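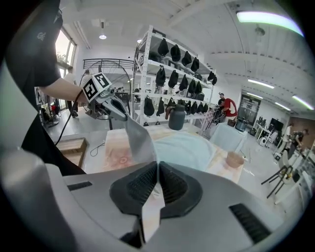 第11巻 3632頁

手持ち式グリッパ【てもちしきグリッパ】

作業者が手に持って操作する把持具。先端の指の開閉と本体の位置・姿勢を記録し、その記録をロボットアームの動作の教示に用いる。一台で用いる単腕構成と、二台を組にする双腕構成がある。本項では、双腕構成のウェナノ（Wenano）型を例に、据付、調整、保守および修理について述べる。教示データの処理については「模倣学習」の項を参照。

構成
ウェナノ型の一組は、グリッパ二台、接続ケーブル、記録装置からなる。グリッパは樹脂製の筐体、一対の指、指に取り付けるゴムパッド、開閉機構、広角カメラ、標識体で構成される。広角カメラは手元と作業空間を同時に収める向きに固定されており、得られる像は周縁が円形に暗く落ちる。図は手前のグリッパのカメラによる像で、下方に自機の筐体とV字形に向き合う黒いゴムパッド、左方に別のグリッパが写る。その上面に載る白い立方体が標識体である。標識体の面には正方形の黒い標識が印刷され、他のカメラから見た位置と向きの算出に用いられる。

作業場所の設定
作業台は両腕を広げた範囲に障害物がない位置に置く。布、紐など柔らかい対象物を扱う場合、一方のグリッパから他方へ渡す動作が多く、対象物の垂れる長さを見込んで台の高さを決める。図では灰色の細長い布の下端側が手前の指パッドの間に入っており、上端側は左方のグリッパの指先から出ているように見える。
台に敷物を掛けるときは、縁が指に掛からないよう余りを台の外側へ送る。敷物の柄は位置推定の手がかりとなることがあるが、細かい反復柄は誤対応を生じやすい。背景に静止した棚や柱があると推定は安定する。扇風機の羽根、揺れるカーテンなど動き続けるものは、可能であれば止めるか視野の端に寄せる。
窓からの直射光は標識の白地を飽和させる。記録中に日が差し込む部屋では、露光を自動とせず、最も明るい時間帯に合わせて固定する。天井の蛍光灯による縞が現れる場合は、露光時間を電源周波数に応じた値に改める。

組立と接続
筐体を閉じる前に、開閉機構の軸受に異物がないことを確かめる。次に指を全開位置に置き、角度検出器の零点を機構の刻線に合わせる。ゴムパッドは溝の面を内側に向け、左右の溝の段がそろうように取り付ける。段がずれたまま締めると、薄い布を挟んだときに一方へ送る力が働く。
ケーブルは本体から出た位置で一度たるみをとり、作業者の体側に沿わせて下ろす。前腕に巻き付ける方法は、手首を返したときにコネクタへ曲げ荷重がかかるため用いない。二台のケーブルは左右を色または札で区別する。差し違えても記録は開始できるが、左右の開閉量が入れ替わる。

調整
調整は開閉量、カメラ、左右の同期の順に行う。
開閉量は、指の間に厚さ20 mmの基準片を挟み、表示値との差を読む。差が許容値を超えた場合、検出器の零点からやり直す。傾きの補正で合わせると、全閉付近に誤差が残る。
カメラの校正には格子板を用いる。格子板は視野の中央だけでなく、歪みの大きい周縁部にも置き、40枚を撮る。途中で焦点環に触れたときは全数を撮り直す。
左右の同期は、二台の指先を軽く打ち合わせ、双方の記録に現れる衝撃の時刻を比べる。この動作は記録の冒頭と末尾の両方で行う。末尾でのみずれる場合は内部時計の差、冒頭からずれる場合は開始信号の遅れを疑う。
標識体は外すたびに再校正を要する。スコストビー（Skostby）式の台座では位置決めピンにより再校正を省けるとされるが、ピン穴が摩耗した台座では回転方向の遊びが残る。

日常の手入れ
ゴムパッドは作業の区切りごとに乾いた布で拭き、繊維屑は溝に沿って刷毛で掃き出す。水拭きをした場合は、乾くまで使用しない。溶剤はゴムを膨潤させるため用いない。
筐体の溝孔に入った埃は外から吹き込まず、吸引して取り除く。レンズは専用紙で中心から外へ拭く。標識面に付いた指の跡は斜めの光で反射斑となり、検出の欠落を招く。標識の角がめくれたときは糊で押さえず、面ごと貼り替える。

故障と修理
指が途中で止まる故障は、布の糸が軸に巻き付いたことによる例が多い。電源を切り、ケーブルを抜いたうえで指を外し、糸を軸の回転と逆の向きに引き出す。刃物を軸受の内側に入れてはならない。
開閉量の表示が段状に飛ぶ場合は、検出器の磁石の緩みを調べる。磁石を接着し直したときは、硬化後に零点を取り直す。
布が指から滑り落ちるときは、まずパッドの汚れ、次に溝の摩耗、最後に左右の当たりを調べる。パーソンズ（Parsons）法と呼ばれる点検では、薄紙を挟んで引き、抜けた紙に残る溝の跡の濃淡から片当たりを判定する。跡が先端側に偏るものは指の取付角を直し、全体に薄いものはパッドを交換する。パッドは一枚だけを新しくせず、左右を同時に替える。
映像のみが断続する場合は、ケーブルを軽く曲げながら信号を監視し、欠落の起こる箇所を求める。断線は本体側コネクタの付け根に集中する。外被の上からテープを巻く処置は曲げの中心を移すだけであり、応急の範囲にとどめる。

記録簿
グリッパごとに一冊を置き、パッドの交換、校正値、標識体の着脱を記入する。双腕構成では二台の組合せも記す。クラークリー（Clarkley）書式は校正値の欄に実施時の指の全開・全閉値を併記するもので、過去の教示データを後から補正する際に参照される。校正値を上書き保存する運用では、修理前に得たデータの補正ができなくなる。

→模倣学習、エンドエフェクタ、視覚標識、カメラ校正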